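Maes 206 dish rack: a review after one summer of use

Written by Lourenço Veloso

I was looking for a dish rack for a long time before I bought this one. My old rack was made of metal wire, and it left orange marks under the feet that I could never clean completely. When I moved to the smaller apartment I decided that the next rack would be plastic, low, and not expensive. I ordered the Maes 206 in black from the Beltidar shop, where it cost 30 dollars with the delivery included. I paid for it myself.

It arrived in a simple carton, without any bag of screws, and there was nothing to assemble. I washed it with warm water and soap, and the smell of new plastic went away after two days. I mention the smell because other buyers complained of it, and I think they did not wait enough.

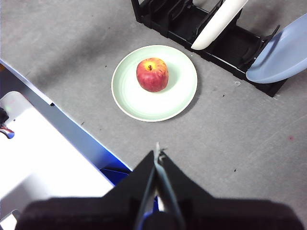 Page last changed: Thursday, August 21, 2025

The dividers are the main part of this product. They are black and slotted, with raised ribs between them, so every plate gets its own upright compartment. A white dish stands straight in its slot, and the pale blue-gray one prefers to lean. I have tried to make the blue-gray one stand better and I did not succeed. It is deeper than the others, I suppose, and the ribs were designed with a flat plate in mind. It does not fall, but it takes the space of its neighbor too.

My mint-green plates have a wide rim, a little raised, and I was worried about them. These are from Sudiris, and they are the plates I use the most, for breakfast and for fruit. They enter the slots without force. The thin white edge on the rim has no scratches from the plastic until now. With the wire rack I had small gray lines on the edges of two plates, so for me this is a real improvement.

Between the dividers there is a shallow base, similar to a tray. It keeps the small quantity of water that comes from plates, if you shake them a little over the sink first. It will not keep the water from a big pot. I made this error in the first week and had to dry the counter with a towel. Now the pots go on a cloth and the rack is only for dishes.

Cleaning

Black plastic hides coffee and tea, but it does not hide limestone. Where I live the water is hard, and white dots appear at the bottom of the slots. I use vinegar and an old toothbrush, then I rinse well. The corners need more patience than the rest, especially where the ribs meet the base. A rack with removable dividers would be easier to wash, and I hope that Maes will consider it.

I also put it once in the dishwasher, on the upper level. It came out with the same shape as before, but the instructions paper does not say if this is permitted, so I do not recommend it to you.

How it stays in its place

The rack is light. On the tiles of my counter it moved a few centimeters when I pushed a heavy plate into it with one hand. On a gray surface with some texture it rests better, and there I can load it without holding it with the other hand. If your counter is very smooth, put a thin mat under it.

I would also advise to load the heavy dishes in the middle first. When I put all of them at one end, the other end feels less stable.

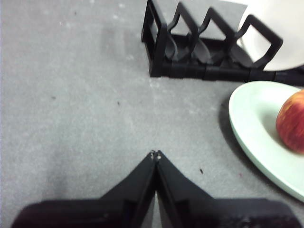
Compared with the Prongate

My sister has the Prongate rack, and I used it every day during my visit in August. It has a longer drain part that goes into the sink, and in this point it is clearly superior. But its slots are narrow, and a plate with a wide rim must be pushed. It also occupies more of the counter. For a family I would choose the Prongate. For one or two persons the Maes is sufficient, and it is easier to put away in the cabinet when guests are coming.

What I would change

I would like a separate place for forks and knives. I use a glass jar for this. I would also like one compartment wider than the others, for bowls, because a bowl in a plate slot always looks like it is in the wrong seat.

My score is four from five. I remove one point for the bowls and for the cleaning of the corners. If it breaks or changes its color I will write it on this page.

Related reviews
Sudiris breakfast plates, mint green
Prongate drain rack, long model
Drying mats: cotton or microfiber?
Three ways to remove limestone from plastic
A fruit bowl for a small table

Contact | © 2025 Lourenço Veloso | Back to top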